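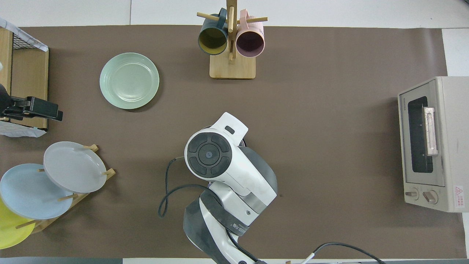

Can a machine clear a kitchen table yet?

Parts of the job, under supervision, on a table laid out with care. Heltlow sells a bench package for people who want to measure which parts.

September 27, 2019
By Glória Vieira, Stemex

The Heltlow bench package is a table-top arm, its controller and the Gestance task software, set up for light household objects: plates, mugs, lids, small pans. It is sold to laboratories and to appliance makers. It is not a consumer product and carries no approval for use in an occupied home.

Gestance divides a chore into moves, and each move is scored as complete, dropped or abandoned. A move that needs a hand from the operator counts as abandoned. On our own acceptance test of 562 moves, 81 per cent were complete. Plates lying flat were the largest source of failures, followed by mugs on pegs. A flat plate offers a gripper very little edge, and most people slide it to the side of the table before lifting it. The software can be taught the same trick, but the slide has to be taught again if the table covering is changed.

Two-armed work is available as an option and needs a second controller. The two arms may be given separate tasks or a shared one. Separate tasks are the easier case, for example one gripper on a glass pot lid by its blue knob while the other presses on a yellow toy on a green plate. Shared tasks, such as holding a pan steady and fitting its lid, should be run at reduced speed. Lids tilt when they are held off centre, and the software does not yet correct for this in every position.

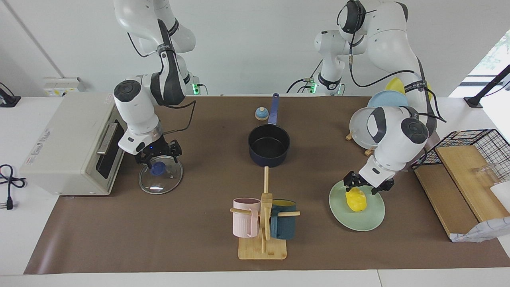

Set-up takes one person 2 days, including calibration. Mafalda Moreira's team at Pinheiro carried out the first installation and wrote the current manual. They advise fixing the layout before any teaching begins and marking where each item stands. Tall items need the most thought: a mug tree near the front edge of the mat, with a saucepan behind it, leaves an arm mounted at the back a longer reach to the mugs than to the pan.

Wet dishes, sharp knives and hot pans are excluded. Software updates are supplied for 3 years. The next release is due in October.

Orders and technical questions: Arnaldo Bettencourt, Stemex.

This site uses cookies to remember your settings. Accept | Manage cookies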